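About Notbridge
Posted in June by Simão Carrilho

Hello, and thanks for clicking the least-clicked button on the menu. I'm Simão, and I run Notbridge, a small team that makes a free campaign mod for an old medieval strategy game called Justevia. If you never played Justevia, it was a slow, fussy, lovely thing about keeping a river province fed and out of trouble, and I lost most of my school holidays to it.

The base game gives you one province and one winter. I always wanted to know what happened further downriver, so I started drawing maps. That was the whole plan at first – a few extra towns for me and my cousin to fight over on his dad's computer. Then I put the files on a forum, people started sending me bug reports (so many bug reports!) and it grew from there.

The mod now adds the Ramalho valley, 15 playable towns, proper seasons, and a trade system that I'm still very proud of even though it crashed everyone's saves the week we released it. Sorry again about that. Salt moves by barge, barges can freeze in, and if your neighbour upstream decides to be difficult you'll be eating turnips until spring.

We do all of this from home in the evenings, mostly from spare rooms and kitchens. Our weekly call is on Monday at 8pm and usually runs over, as Wen-hsiung likes to argue about bridges.

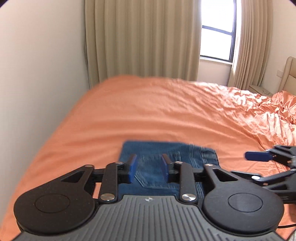

Jeans on the orange sheet, curtains behind.

So who's on the call? Wen-hsiung Lam does the maps and anything to do with water. He rebuilt the flooding code from scratch and the rivers have behaved ever since, more or less. Sowmya Bhat writes the events, all the letters from angry abbots and the wedding invitations you really shouldn't accept. If you've ever been ruined by a second cousin with a forged charter, that was her. Aníbal Mota does sound and music, and he plays most of the instruments himself.

Simão Bragança handles testing and the installer. Yes, there are 2 of us called Simão, and yes, it gets confusing. On the forum he's Bragança and I'm just Simão, but if you write to either of us the message will get to the right place in the end.

There are 2,423 of you signed up on the forum now, which I find hard to picture. Over 200 of the event texts started as suggestions from players, so if you've got an idea, please do post it! The suggestions board is the best place. We read everything there, though we're slow to answer in the weeks before a release.

At the moment we're busy with Drosto, the mountain expansion. It has mule trains, silver mines and a very unpleasant bishop. I won't give a date, having been wrong about dates before – it'll come out once the mules stop walking through walls.

The mod is free and will stay free. You'll need your own copy of Justevia with the last official patch on it. Back up your saves before installing, and if something breaks, send Bragança the log file and tell him what season it was in your game.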